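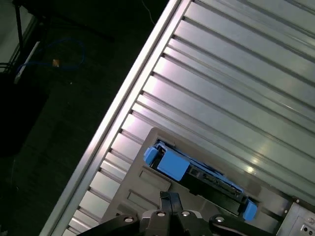

View from the wrist camera, with the gray tray and the blue and black carrier on the ribbed bench.

Gripper week(s) at the bench

I promised in the last newsletter that I'd report back on the gripper comparison, so grab a coffee, because I have opinions now! For anyone who missed it, we've been trying two grippers on the same arm, with the same wrist camera and the same job: take hold of a drive carrier and lift it out of its tray. One is the Drandomix, with the linked black fingers, and the other is the plain parallel one we've had from Moreira since the Prusberg demo.

I went in rooting for the Moreira, I'll admit. It's simple, it opens, it closes, and I've never had to read past page 14 of the manual. And for big square things it's still the one I'd reach for. But these carriers sit down in a long slot, and the only parts you'd really want to grab are the blue bits at the ends. The Moreira fingers are just a little too fat for that. I ground down one pair (sorry, purchasing) and got it working better, then knocked it out of line changing the pads, and that was an afternoon gone.

The Drandomix took longer to set up. The linkage means the fingertips swing in an arc as they close, so the height changes on you, and for the first day I kept coming down too low. Once I put a correction for that into the controller it settled right down and I stopped hovering over the stop button. I ran 1000 cycles on it over a few evenings and it dropped 15, nearly all of them when the carrier was turned so I was coming at it on the diagonal. The Moreira dropped more than that, but I'd changed its pads partway through, so I'm not going to print a number I don't trust.

Now, the camera. I love having it on the wrist and I also want to throw it out the window. You get a lovely close view of the tray, but the bench top is ribbed aluminum and under our overhead lights it throws bright white streaks all over the place. The detector kept falling for the edge rail, which shines like anything. I turned the exposure way down, which helped with the rail and then made the black connector section in the middle of the carrier vanish into its slot. So I've ended up looking for the blue plastic first and working out the rest from there. Crude, but it's quick and it works at every angle I've tried so far.

The other thing is that the gripper takes up a good slice of the bottom of the picture, fingers and all. I've masked it out for now. Plurkorport sells a longer camera bracket that might get us a better angle, and I've asked for a loaner.

Next up is the same test with the lights moved off to one side, and then a matte mat on the bench if that doesn't do it. If you've got a box of odd-shaped parts you'd like to see either gripper try, drop it at my desk before 27th February with your name on it. Small parts especially, please!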